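Speaker notes - "Living with eczema: the skin overnight"
Patient education session, Linden Health Centre, 17/04/2025
Speaker: Diane Paquette, specialist nurse, dermatology

## Before starting

Check that the microphone is working and that the handouts are on the chairs. The talk runs for 23 minutes, followed by questions. Remind the audience that individual treatment cannot be discussed in the open session, and that forms for a private appointment are available at the Gauthier Room desk.

## 1. Welcome and purpose

Good afternoon, and thank you for coming. My name is Diane Paquette and I am one of the specialist nurses in the dermatology service. The subject this afternoon is atopic eczema at night: why itching is often worse after bedtime, what can be changed in the bedroom, and when to ask for further help.

The service sent a questionnaire to its adult patients in February. We received 282 replies. Disturbed sleep was the difficulty mentioned most often, ahead of the appearance of the skin and the time taken by treatment. That result is the reason for this talk.

*(Pause. Ask for a show of hands: who has been woken by itching in the past week? Do not comment on individual answers.)*

## 2. Why the night is difficult

Several things happen together. The skin becomes warmer in bed, and warmth makes itching stronger. The skin also loses more water overnight, so that a person who applied a moisturiser in the early evening may have dry skin again by the small hours. The body's own steroid hormones are at a low level during the first part of the night. Lastly, there is little else to attend to, and an itch which was bearable during the day may be hard to ignore.

Scratching during sleep is not a failure of will. Many patients tell us that they feel ashamed of marks found in the morning, and partners sometimes make well-meant remarks which add to this. Please take this point home to your families.

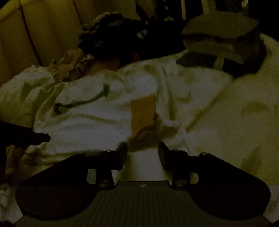
Bedding deserves more thought than it usually receives. A heavy duvet holds heat against the trunk and the backs of the knees, and those are common places for eczema in adults. We suggest a lighter cover, or two thin layers which can be separated during the night. Anyone who sleeps as this person does, with a white cover drawn up as far as the shoulder, may find that the neck becomes warm and begins to itch; folding the cover down to chest height is worth a trial of a week or two. Sheets should be smooth and washed regularly, and fabric softener is best avoided if it has caused irritation before.

*(If asked about special "eczema bedding": the service does not recommend a particular make. Some patients like it, and the evidence is limited.)*

## 3. The evening routine

Please refer to the first page of the handout.

1. Keep the bath or shower short, 10 minutes at most, with lukewarm water. Use an emollient wash in place of soap.
2. Pat the skin with a soft towel. Rubbing will start the itch again.
3. Apply the moisturiser generously, in downward strokes, following the direction of hair growth.
4. If a steroid cream or ointment has been prescribed, leave a gap between the two products. Your own nurse or pharmacist will advise on the order and the timing.
5. Allow the skin to settle before getting into bed. Most moisturisers leave a residue which can soak into nightwear and sheets.

A word on fire safety, which must be read out at every session. Fabric with dried moisturiser on it can catch fire more easily and burn faster. This applies to all moisturising creams and ointments, including those without paraffin. Washing reduces the build-up but may not remove it. Do not smoke or go near a naked flame while wearing such clothing or lying in such bedding.

## 4. The bedroom

The room should be cool, and well aired during the day. Patients with a known allergy to house dust mite may be advised to use mattress and pillow covers. For patients without that allergy the benefit is uncertain, and we would not ask anyone to spend a large sum.

Pets are best kept out of the bedroom if contact with them brings on symptoms. Soft furnishings gather dust, and items which can be washed should be washed along with the bedding.

Nails should be kept short and smooth. Cotton gloves help some people, although they are often found on the floor in the morning. A cold pack wrapped in a cloth and held against the skin for a few minutes is a reasonable substitute for scratching. 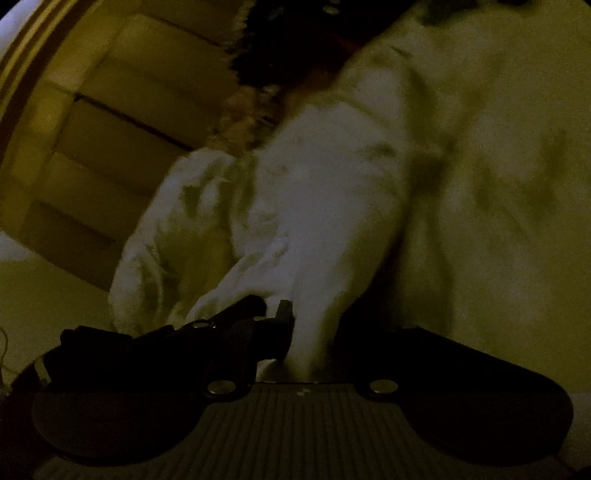 ## 5. When to seek help

Please contact the surgery or the service if:

- sleep has been broken on most nights for 14 days or more, in spite of regular treatment;
- the skin is weeping, crusted or unusually painful;
- tiredness is affecting work, driving or mood.

Small painful blisters which spread quickly, particularly with a raised temperature, need medical advice on the same day. Do not wait for a routine appointment.

Antihistamines which cause drowsiness are sometimes prescribed for a short period. They do little for the itch itself and may leave a person sleepy the next morning. Please do not buy them for this purpose without speaking to a pharmacist.

## 6. Questions and close

*(Take questions from the floor. Repeat each one into the microphone before replying.)*

The sleep and itch diary is on the last page of the handout. Please complete it each morning and bring it to your next appointment. Further copies may be obtained from the Gauthier Room desk.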